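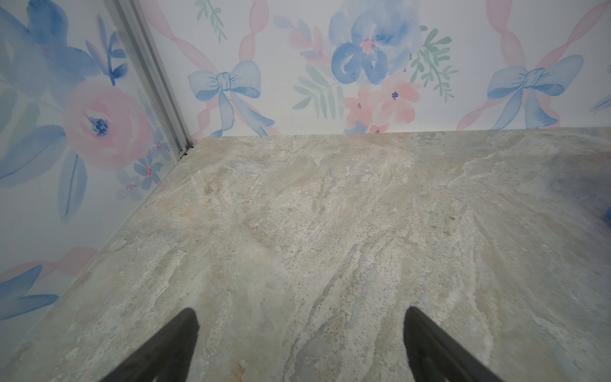
Putting Things Away: Progress Report to the Burnberg Fund
July 1, 2019

Summary

The grant asks one question: can a pair of robot arms take over small tidying jobs in a home or a shop? After this period our answer is still "some of them, slowly." The work is done at our Nikstead site, with Sutter handling the software.

Work this period

We stayed with one chore, putting hand tools and small household items into an open bin. A person does this without looking. For the arms, picking up something thin is the hard part, and letting go of it in the right place comes next. A screwdriver held by the handle will swing if the grip is off center.

We ran 2695 attempts. Of these, 63 percent ended with the item in the bin and no help from staff. Most failures were bad grips. The next largest group was items that caught on the rim. We also lost 4 days to a worn cable, and the part has been replaced.

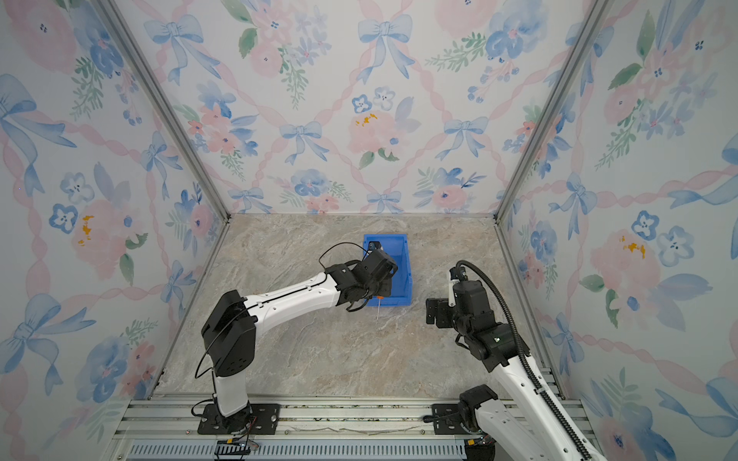 Two arms or one

The proposal assumed that both arms would share the work. In practice one arm does nearly all of it, and the second mostly waits its turn. We think the second arm will pay off when the bin has to be held steady or moved. A shop would not buy 2 arms to do the work of one, so this needs a clear answer before we price anything.

The bin itself has become part of the problem. It can end up at an angle after a bump, and the software has to find it again before the next drop.

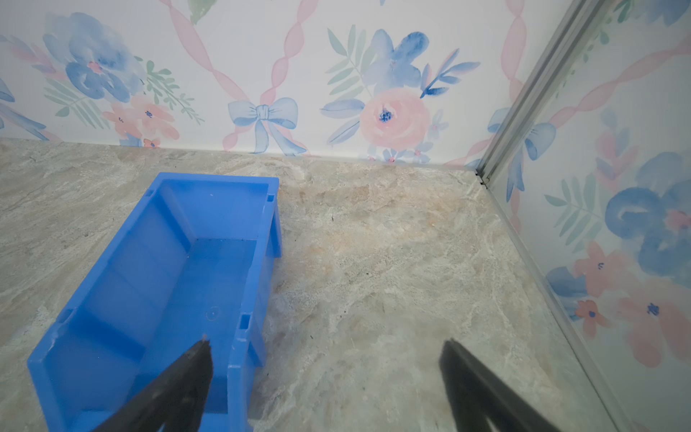
Burska wrote back on the draft of this report that 63 percent is too low for any store to accept, and asked what figure we would call ready. We have not set one. We will propose a target, along with a test on mixed items, in the October report.

Spending

Spending is within budget. No change to the grant is requested.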